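Prorel Hand-Held Teaching Gripper

Overview

The Prorel is a two-finger gripper you hold in your hand and use to show a robot how a job is done. You pick things up with it, move them, put them down, and the camera on the tool records the work from the gripper's own point of view. No robot has to be in the room. The recordings are used afterwards to train an arm fitted with the matching Fevar wrist unit, which has the same fingers, the same pads and the same camera position.

It is meant for people who need a lot of demonstrations from ordinary places: bedrooms, kitchens, shop stockrooms, workshops. Most of our customers work on soft goods, such as clothing, towels and bedding. These are hard to program by hand, as the item never lies the same way twice.

How it works

The operator holds the tool by the grip and opens and closes the fingers with the trigger. The wide-angle lens keeps the fingers and a large part of the surroundings in view, and the finger opening is logged along with the picture. Press the thumb button once to start a demonstration and once to end it. Each one is saved as a separate file with a number, and you can mark a bad take by holding the button down for 3 seconds.

We suggest recording at least 50 demonstrations of a task before training. Start the item in a different position each time. If you are teaching a garment task, include bunched-up starts as well as neat ones, and turn the garment so that the hood or collar does not always point the same way. Dark, padded clothing is worth recording in good light. The folds are difficult to make out on black fabric when the room is dim.
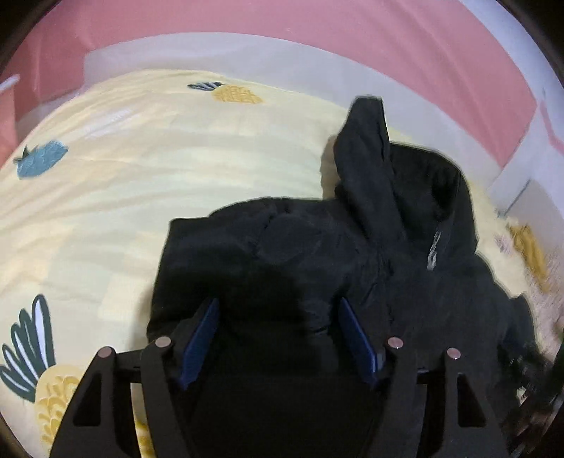
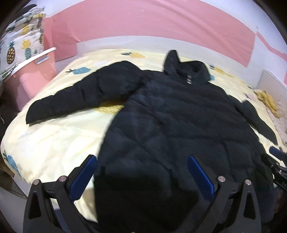 Garment handling with the hand-held gripper: black hooded jacket on a bed, views from the tool camera.

Fingers and pads

The fingers are black, with triangular cut-outs, and carry blue pads on their inner faces. The pads are the part that wears. Change them when they start to slip on thin cloth, or when an edge begins to lift. They slide out towards the tip once the retaining clip is released, and no tools are needed. Always change both together, and use the same type on the robot as on the hand tool. A model trained with new pads will often grip badly if the arm is running on worn ones.

Two pad types are available. The standard pad suits clothing, boxes and most household items. The soft pad is for knitwear and anything that marks easily.

Remote control

The same tool can drive an arm directly. Plug it into the Shezi control box, hold the trigger for 2 seconds to link, and the arm follows your hand. This is useful for checking whether a movement you have been showing by hand is within the arm's reach. It is slower than hand-held recording and we would not use it to collect a full set.

Keep everyone clear of the arm while it is linked. The red button on the control box stops it at once.

What is in the box

Hand-held gripper with camera
Fitted standard pads and one spare pair
Calibration card
Charging lead
Wrist strap
Printed guide

The Fevar wrist unit, Shezi control box and soft pads are sold separately.

Common questions from customers

Can two people share a set of recordings? Yes, and it often helps. Sipho Moodley in our test room found that sets recorded by two operators coped better with long sleeves than sets recorded by one.

Do I need to recalibrate? After a knock, after changing a finger, and after every 5 hours of recording. Pad changes do not need it.

Will it work with another maker's arm? The Fevar wrist unit has a standard bolt pattern and an adaptor plate can be made for most arms. Send us the flange drawing first.

Ordering and support

The Prorel is built and repaired at our Pellport workshop. For prices and lead times ask for Unathi Joubert. For repairs and adaptor plates ask for Hendrik Ntuli, and please have the serial number from the underside of the grip to hand.

Page last updated 01/12/2019. The workshop is closed for the first week of January and orders placed then will be sent when we reopen.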